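Bonjour à toutes et à tous ! Je prépare le budget de notre petit atelier pour janvier et je tourne en rond depuis des jours – faut-il acheter tout de suite un humanoïde, ou commencer par la simulation seule ? On m'a proposé une licence Vindelholm à 156 euros par mois, et une station de calcul à 2476 euros. Le but, à terme, ce serait d'ouvrir des tiroirs et de ranger de la vaisselle.

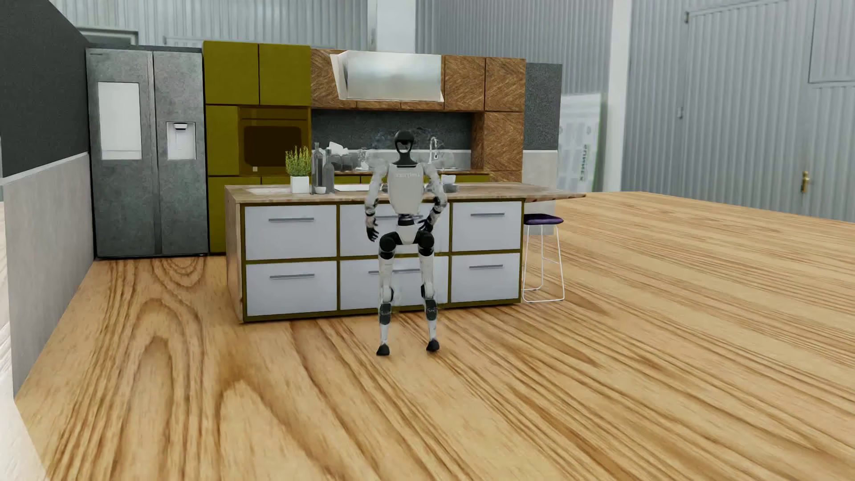

*Notre cuisine simulée, avec le robot devant l'îlot.*

Est-ce que je dois prévoir autre chose avant de signer ? Merci d'avance pour vos lumières !

Teresa Torres

---

**Teun Prins**

Bonjour Teresa, et bravo pour le projet ! À votre place je prendrais la licence pour quelques mois et je laisserais le robot pour l'exercice suivant. Vos six tiroirs à poignée horizontale donnent déjà de quoi travailler longtemps, croyez-moi. Côté station, regardez les reconditionnées : j'ai payé la mienne 1042 euros chez Ullard et elle tourne encore très bien (un peu bruyante, il faut aimer). Gardez aussi 300 euros pour le stockage, les enregistrements gonflent vite – et demandez par écrit si les mises à jour sont comprises dans la licence.

---

**Martens**

Achetez le robot, les prix montent.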